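Last updated: February

Five in the morning and I am writing this one-handed, which accounts for the spelling. The baby has been up since 3, not crying, just looking at me as if I'd promised her an outing. I have been reading about nappies. I never thought I would be a person with views on nappies, and now I have more of them than I have on the government.

We started on the cloth ones a fortnight ago. They came from a small firm called Perron, second-hand, from a woman over in Mallcombe who was glad to see the back of them and said so twice on the doorstep. I took that as modesty. The whole bag smelled of somebody else's washing powder and had a leaflet in it with a drawing of a fold that I still can't do. There are poppers down the front in rows, and you choose your row according to the size of the child. My child is between rows.

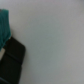

So the first week was leaks. Left leg mostly, then both, then up the back, which I hadn't known was a direction. My mother came round, watched me do one, and said they used to manage with a square and a pin. She then tried it herself with one of ours, put the insert in upside down, and went to make tea. I felt a good deal better after that.

What has helped is doing the popper at the hip tighter than the one at the waist. I found it on a parents' forum, at the bottom of a long quarrel about vinegar. The page everyone there swears by, the one with the proper washing guide, gives me a 404 whatever I click, so I've pieced it together from people quoting bits of it at each other. Rinse cold first. Then a long wash, full dose of powder, no softener. One woman claims to have washed hers more than 800 times and they're good as new. I'd like to see them. I'd also like to know what she does in the evenings.

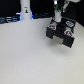 A mostly empty white tabletop.

Drying is the real trouble. In summer I'm sure it's lovely, a line of little bright things flapping about and the neighbours thinking well of us. In February it's the airer in the bath, then the airer in the hall, then me walking into the airer. The thick inserts take two days. I priced up a heated airer from Belberg and closed the page again. We did the sums on the back of the gas bill and decided the cloth would still come out cheaper in the end, though I notice we left out the powder, the electricity and the second lot of covers I bought in a panic at midnight.

We still use throwaway ones at night and when we go to Dastport to see his parents. They have cream carpets. I was told at the baby group that this makes me a part-timer, and that a child gets through something like 2,000 a year if you start young and aren't careful. I've no idea where she got it. I nodded and ate her flapjack.
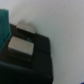 Is it worth doing cloth if you only do it some of the time? Every one you wash is one you didn't have to buy or put in the bin, so part-time still counts, and you'll need a smaller stack to get by.

I wrote that out for my sister, who is due in the spring and asked me last night as though I were an authority. I left out the back. She can find out about the back in her own time.

Anyway. She has finally gone off, mouth open, one sock on, and I ought to be asleep as well. Instead I'm listening to the machine get to the end of its spin – it does a sort of stamping thing across the floor now, which it never did before all this. There's a load to hang and nowhere to hang it until the last lot comes off. I'll give it ten minutes. The yellow cover has lost a popper and I've put it on the windowsill with the other one.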